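**Is a taped grid enough to define start positions for a shared tabletop cell?**

We are writing the setup rules for a tabletop manipulation bench and I need the grid procedure settled before the September revision. The current draft says each object is assigned to one cell, the tray goes top center, and small items stay inside the container they belong to. It gives no tolerance and no orientation. Two reviewers read "tray in top center" differently. 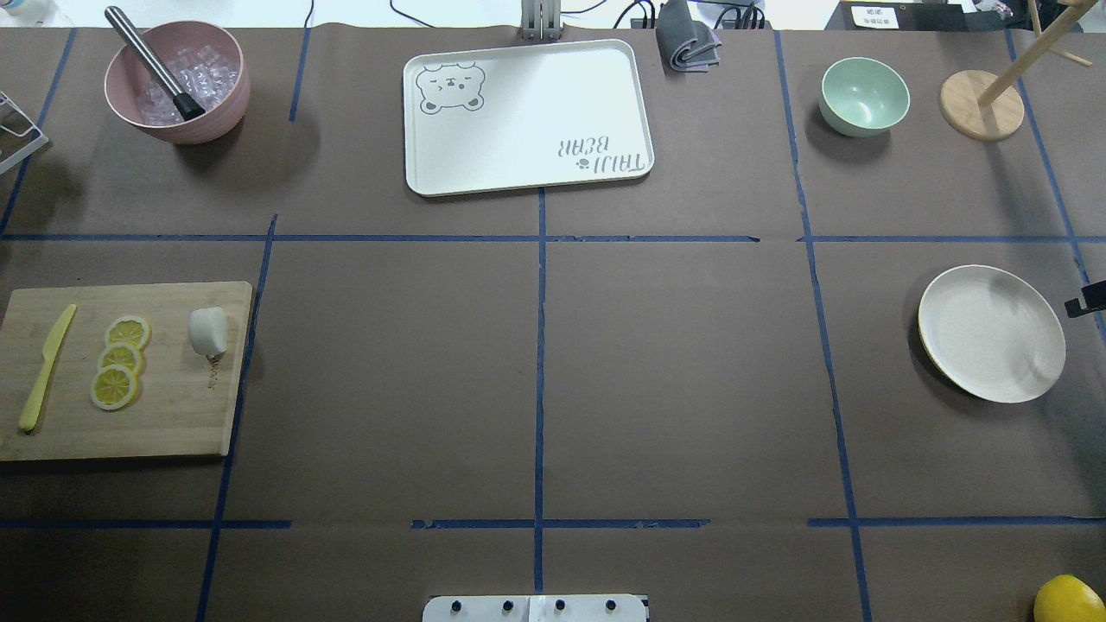
**Hedier**, bench maintainer, Menanden project

Our sheet gives the cell for each object and nothing else. Muddler in the bowl of ice, slices on the board, and so on. Questions:

1. Do I need a measured offset from the tape, or is "fully inside the cell" acceptable?
2. What condition does the tape have to be in?

For scale, the log holds 2,381 episodes, and 93 were rejected on start position alone.

---

**Answer 1** (accepted)

"Fully inside" is acceptable if the policy is meant to tolerate variation. Write it down as the tolerance. If you compare runs against each other, add an orientation for anything without round symmetry: tray, board, knife, muddler. For the tray, name a corner. "Bear drawing top left as seen by the head camera" can't be read two ways.

On tape, inspect the crossings first. Edges lift and tear there, and a ragged edge gives you two candidate lines to measure from.
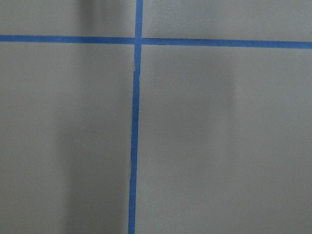
*Tape crossing, wrist view. Jagged edge on the vertical strip below the intersection, small step in the horizontal.*

Pick one edge of each strip as the reference (we use the upper edge and the left edge) and put it in the document. Replace a strip when its reference edge is torn. Don't patch over it, the overlap moves the line.

Also state which camera owns the words "left" and "top". From a side camera the same bench reads differently, and people fill in the sheet from whichever monitor is closest.
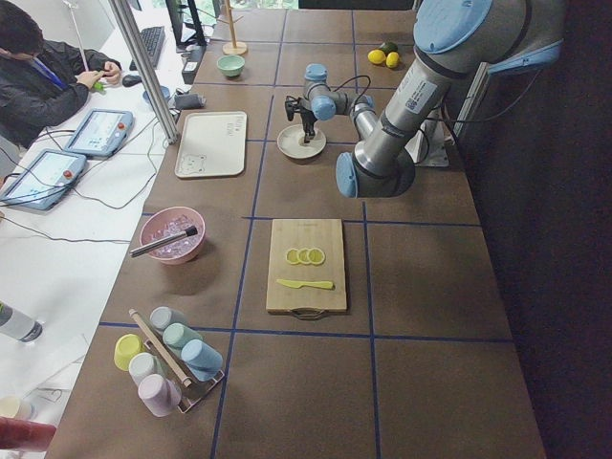

### Minimum content for the setup sheet

- Cell ID for each object, numbered from the head camera view
- Reference edge for each tape direction
- Orientation, where it matters
- Cells that must be empty at start
- Who may reach over the table, and the arm state required first

The last item belongs on the same page as the layout. Ours was in a separate safety file and got skipped.

— Aditz

---

**Answer 2**

Agree with most of that. I would add that layout variants need their own sheet. If the variant has a plate in the center cell with a rolled cloth standing on it, that is a different start state from the plate alone and should get its own ID, even when

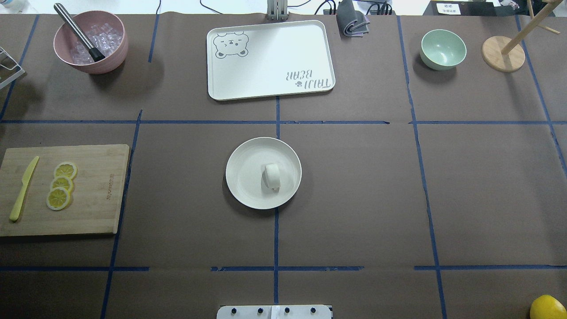 every other object keeps its cell. We had 4 variants under one ID and could not separate them afterward. Save a head camera still with each episode at reset and compare it to the sheet before the arm is enabled.

— Morais

---

**Answer 3**

just use printed markers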